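Bench sorting set, Clenddale workshop. Notes for whoever lays out, packs or repairs the set. Item records are in `items.csv`; layouts are in `layouts.csv`.

## Contents

The set has two classes of item.

**Bins.** Open plastic bins in orange, yellow and clear. The coloured ones are translucent. The clear bin is narrower than the others and has an oval handle opening near the top.

**Pieces.** Plain solids in flat colours: rectangular blocks and cylinders. No piece carries a printed label. Identity is by shape and colour only, so a repainted piece needs a new item number.

The full inventory is 146 items, spares included. Anything bought in through Collado keeps its supplier code in the `source` column. Pieces made on site have `source = local`.

## Layout rules

1. Bins go in a row along the far side of the table, long faces parallel to the table edge.
2. The clear bin goes between the coloured bins. Orange is to the left, yellow to the right.
3. Leave a gap between neighbouring bins wide enough for a flat hand.
4. Loose pieces go in front of or beside the bins. They may overlap the line of a bin but must not lean on it.
5. Cylinders may be laid on their side. Record this as `pose = lying`.
6. Wipe the table top before each layout. Dry cloth first, then damp if marks remain.

The table top is light grey and glossy. It reflects the bins strongly, and colour notes taken from the reflection will be wrong. Read the colour from the item itself. Overhead pipes and ducting also show in the surface and should not be logged as scratches.

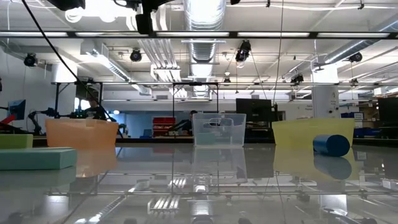 *Three-bin layout on the grey table. Blue cylinder lying in front of the yellow bin; teal block visible through the lower part of the clear bin.*

For a piece inside a bin, set `location` to the bin colour. A piece that can be seen through the wall of a bin but stands behind it is `location = table`. Check from the side before filling in the field. Most corrections in the first version of `layouts.csv` came from this one case.

## Files

| File | Rows | Notes |
|---|---|---|
| `items.csv` | 146 | one row per physical item |
| `layouts.csv` | 3913 | one row per piece per layout |
| `repairs.csv` | 120 | cracks, repaints, replacements |

Fields in `layouts.csv`:

- `layout_id`: integer, not reused after deletion
- `item_id`: matches `items.csv`
- `location`: `table`, `orange`, `yellow` or `clear`
- `pose`: `flat`, `upright` or `lying`
- `near`: colour of the nearest bin, blank if the piece is inside one
- `note`: free text, 200 characters maximum

Colour names are fixed. Use `teal`, `lime`, `blue`, `orange`, `yellow` and `clear`. Do not write `turquoise` or `light green`. The Hasitov lists used both, and these were converted by hand in November. The original wording is kept in `note`.

## Storage and care

Pieces are stored by shape, then colour. Do not stack coloured bins inside the clear one, as the rim splits at the handle opening. Wash bins in lukewarm water with ordinary washing-up liquid. Solvent clouds the plastic.

A bin with a crack longer than a thumbnail is withdrawn and entered in `repairs.csv`. Surface scuffs are left alone.

## Known problems

- Teal and blue were confused in some early rows. Rows not yet rechecked have `note` starting with `COL?`.
- `pose` is missing for layouts copied from the Gesis sheets.
- The difference between `flat` and `upright` is not defined for cubes. Enter `flat`.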